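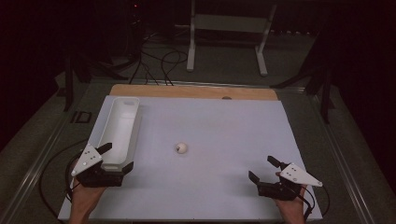

Ball position jumps when the gripper plate comes near it (marker tracking + blob detection)

Asked Dec 7, 2023. Tags: perception, calibration, tolier

I have a bench for two hand-held grippers, each with a triangular plate carrying small circular markers. The work surface is a white board. The task is to put a white ball into a white tray. Plate poses come from Vavano, the ball comes from a plain blob detector on the head camera, and Tolier merges both into one log at 60 Hz.

Plate poses are stable. The ball is the problem. With the grippers well away, its position scatters by 2 mm, which is fine. When either plate gets close, the estimate jumps by up to 33 mm towards the plate and then comes back. The planner (Coste, default settings) treats this as real motion and replans.

Already tried:
- raising the blob threshold (the ball is lost completely)
- a median filter over five samples (the jump is delayed, same size)
- recalibrating the head camera twice

The ball has a dark spot on one side, if that is any use. Is this a detector problem or a time alignment problem?

3 replies

Reply 1 (accepted)

Detector, most likely. White ball, white board, white tray, white plates. Your threshold is mostly finding the shading at the edge of the ball and the small shadow under it. When a plate comes near, its edge joins the same blob and the centroid moves towards it. A median filter can't help if the error lasts longer than half the window.

You already have the plate poses, so use them. Project the plate outline into the head camera image, grow it by a few pixels, and mask that area out before blob detection. In Tolier the order matters:

1. undistort
2. mask from plate pose
3. blob detection
4. gate on blob area and roundness
5. filter

If the mask covers more than a third of the expected ball area, publish nothing for that sample and let the filter coast. Coste accepts gaps. It does not accept wrong values with a small covariance, and I suspect the covariance in your log is a constant.

I would leave the dark spot alone. It moves as soon as the ball rolls.

Reply 2

paint the ball orange

Reply 3

Agree with the first reply, but check the timing as well before you trust the mask. If the poses and the images are offset, the mask will sit in the wrong place whenever the hand is moving, and you get the same jump back only at speed. We had this with Statov as the logger in November. The pose stream was stamped on arrival instead of at capture. Move one plate quickly from side to side, log its pose and its outline in the image, and cross-correlate the two. Ours came out at 91 ms, constant over the whole run, so a fixed correction in the config was enough.

Comment from asker

Mask added, constant covariance confirmed (my mistake, it was copied from the sample config). The jumps are gone when the hands move slowly. Still a small one on fast approaches, so I will run the side to side test next. Can't change the ball colour, the earlier logs all use the white one.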